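Home demo of the Tosby arm, January 2021

Trevor Goodall runs the Paltau demos out of a furnished living room, so I drove to Davolthorpe to see one. The task was box handling on a folding table. Young-sook Hyun had the controls for the first part and then let the software take over.

The setup uses one view from the head and another at the wrist. My main question was how the wrist view copes with a shiny surface. Glare from a window can hide an edge, and a busy stone pattern makes false ones.
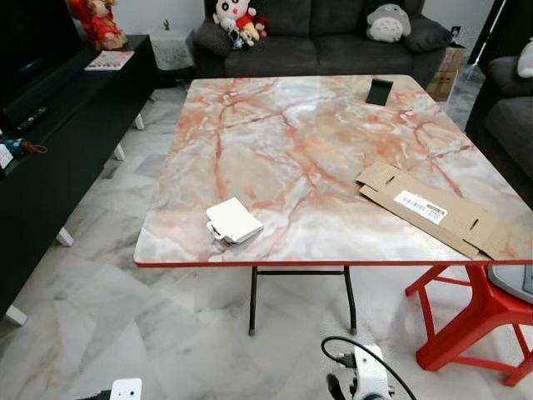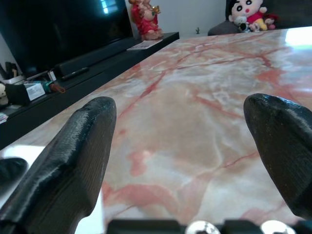 Head view first, then wrist view with both fingers over the tabletop.

Hyun's log for this table stands at 54 runs. The target is 1,000 before they move on to the Llewellyn gripper. She lists 3 failure types so far, and reflection is the one she spends the most time on. I asked for the calibration notes and will post them if Goodall agrees.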